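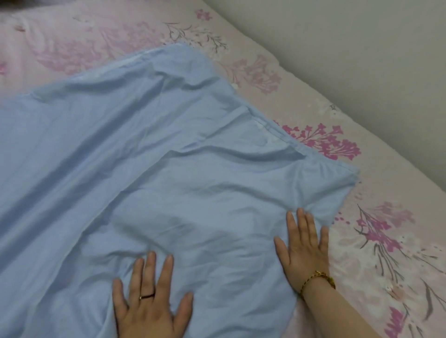 Bed linen creases less in storage if it is flattened before the first fold and not after it. A made-up bed is the best surface for the job, being larger than most tables and at a workable height. Lay the piece out singly and press outwards from the middle with both palms, fingers spread. Thin cloth, such as a light blue piece laid over a flowered cover, holds shallow diagonal wrinkles that do not shift if you only tug at the corners. Work the hands towards the nearest edge and lift them at the end of each stroke. Dragging them back brings the creases with them.

Duvet covers

A cover is two layers joined on three sides, so each layer has to be smoothed separately. Begin at the opening. Find the stitched seam on either side of it, line the two edges up and pinch them together before touching the rest.
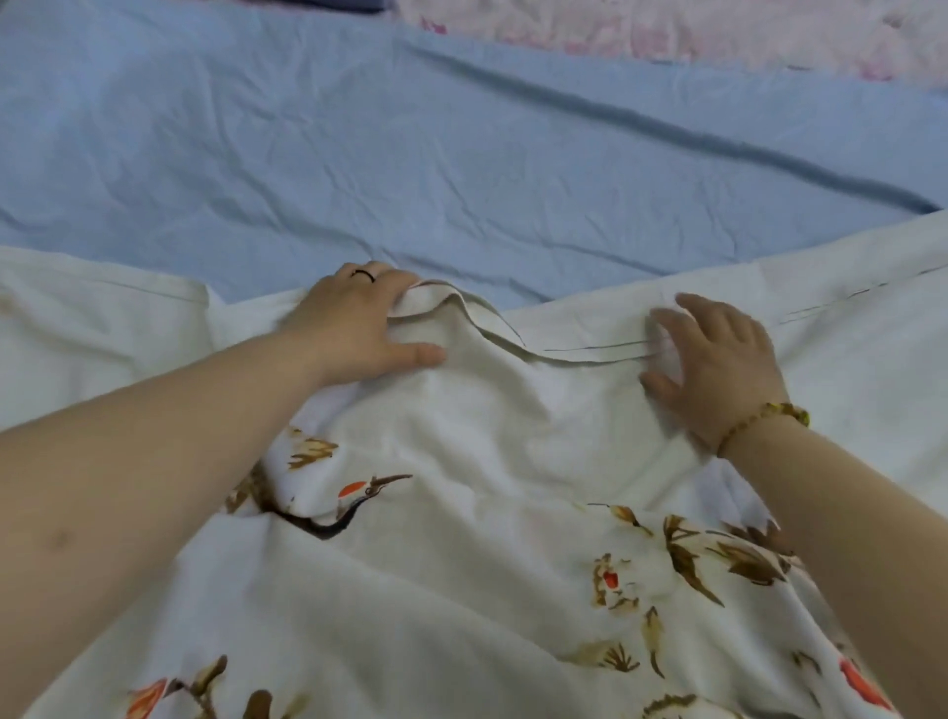 Once the opening is square, run a flat hand from the end of the stitching towards the closed end. Air trapped between the layers will escape through the gap. Fasten buttons or poppers last — done earlier, they hold the air in.

Fold lengthways into three, then across until the piece matches the shelf. For a shelf 51 cm deep, such as those in the Skakport cupboard, one further fold in half is usually enough for a double. Keep the folded edge to the front.

Heavier cotton can be treated the same way but needs a firmer hand. Griet Prins lightly mists hers and leaves it for 24 minutes before folding; it must be fully dry before it goes into the cupboard.

Edges and corners

Where several pieces are stacked on the bed, deal with the uppermost first. Hold the body of the cloth still with one flat hand and lift the top edge with the fingertips of the other. Set the edge down straight, then smooth.

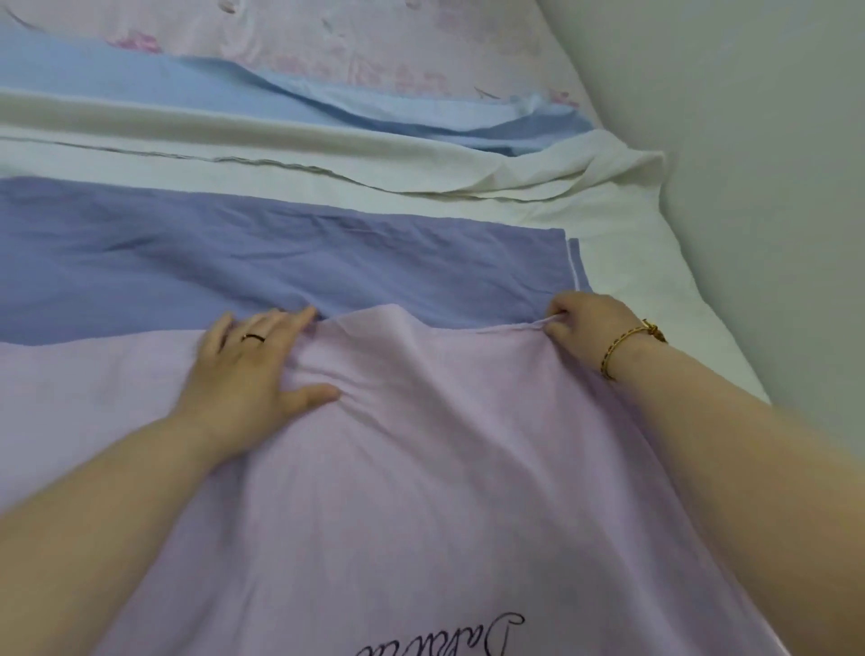
Left hand flat, right hand lifting the upper edge of a lilac duvet cover.

Store sets together inside one of their own pillowcases. Embroidered lettering should face inwards, away from the shelf.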